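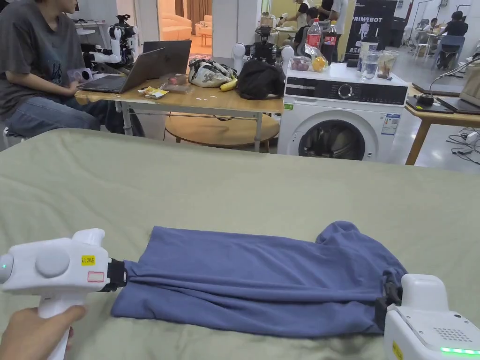

Garment folding set: status and changes to the recording procedure

The Grudero folding set stood at 774 accepted episodes at the end of March. Of these, 392 were recorded under the second version of the procedure and can be used without further checking. The remainder predate the change to episode boundaries described below and are being trimmed again before they go into a training run.

All episodes are recorded with a pair of hand-held grippers. The operator stands at the sheet, holds one gripper in each hand and handles the garment only with the jaws. Each gripper records its own view and its jaw opening, and a head camera records the wider view. The three streams are aligned afterwards on a shared clock. Episodes in which the streams differ by more than one video period at the start or the end are rejected automatically by Wokura, our checking script.

Episode boundaries

An episode now starts with both jaws open and clear of the cloth, and ends in the same state. Under the first version, operators were allowed to begin with a corner already held. This shortened the recordings but left the model with few examples of the approach to the cloth, and test policies trained on that data tended to close the jaws too high above the sheet. 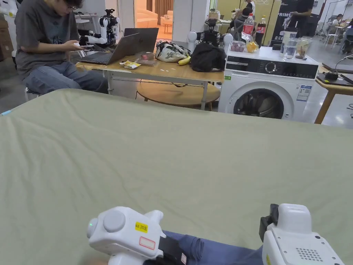

The second change concerns regrasping. When a fold slips, the operator should open the jaw fully, move back and take hold again at normal speed. Small corrections with the jaw half closed are hard to label and have been the largest single cause of rejected episodes at the Vovberg site. A slipped fold is not a fault in itself. Recovered slips are wanted in the set and carry their own tag, "recover", which is entered at review and not during recording.

Starting positions are still too narrow. Most recordings begin with the garment near the front edge of the sheet, where it is easiest to reach. From the next batch, each group of 200 episodes will be divided equally between four starting conditions: flat, flat and turned, folded once, and dropped in a heap. The recording sheet lists the condition for each episode in advance. Operators should not swap conditions between episodes to save time, as the order is used later to separate the effects of practice from those of the starting state.

Backgrounds should be left as they are. People may walk, sit and work beyond the sheet during recording. Early folding policies trained against a plain wall did poorly when moved to a furnished room, and the present set is meant to cover ordinary clutter.
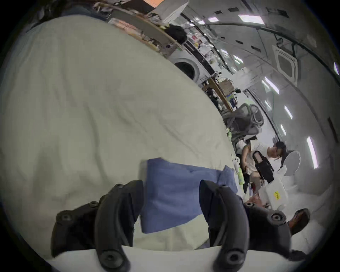 Can an episode be kept if one gripper loses tracking for a moment?
It can be kept if the gap is shorter than 7 samples and the jaw on that side was not opening or closing at the time. Longer gaps are cut, and if the cut falls inside a fold the whole episode is dropped.

Labels

Each episode carries a garment code, a starting condition, an operator number and a result. The result field has three values: complete, partial and failed. "Partial" has been used unevenly, with one reviewer applying it to any fold with an uneven edge. It should be used only when at least one planned fold is missing at the end. Edge quality is scored separately from the final head-camera view.

Kit numbers must be entered from the label on the gripper itself. Several March episodes were filed under the wrong kit, so the jaw calibration applied to them was also wrong. They have been reprocessed and their identifiers are unchanged, but anyone holding a local copy should fetch the jaw channel again.

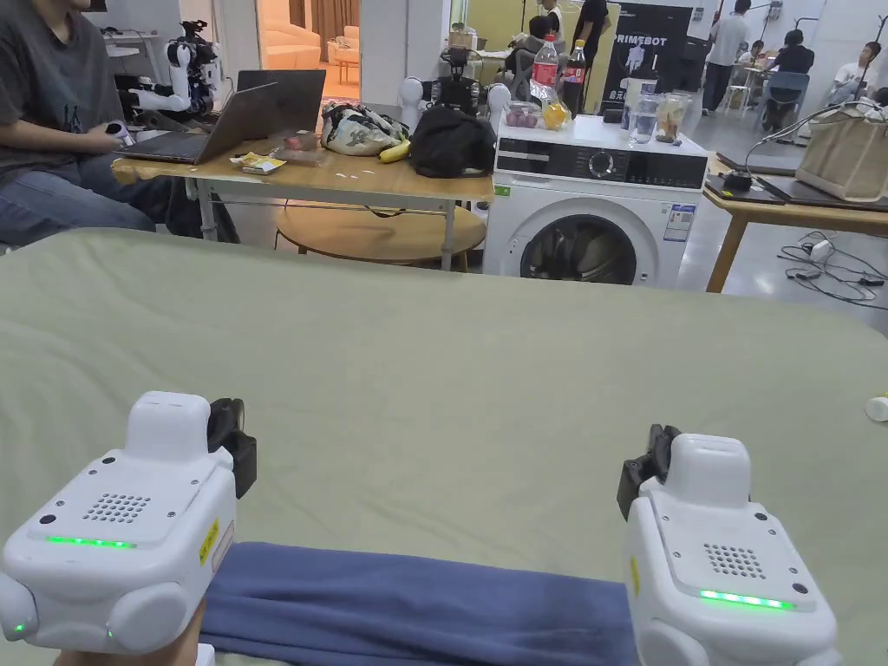 Folding task with paired hand-held grippers, seen from the head camera.

Planned work

The next batch, Mokoena, adds towels and long-sleeved tops to the garment list. Sleeves will be treated as separate folds in the labels. Recording begins in April with the same grippers and the same sheet height. The trimmed version of the older episodes will be released to project members under a new version number once the review queue is clear, and the untrimmed files will stay on the archive drive until June.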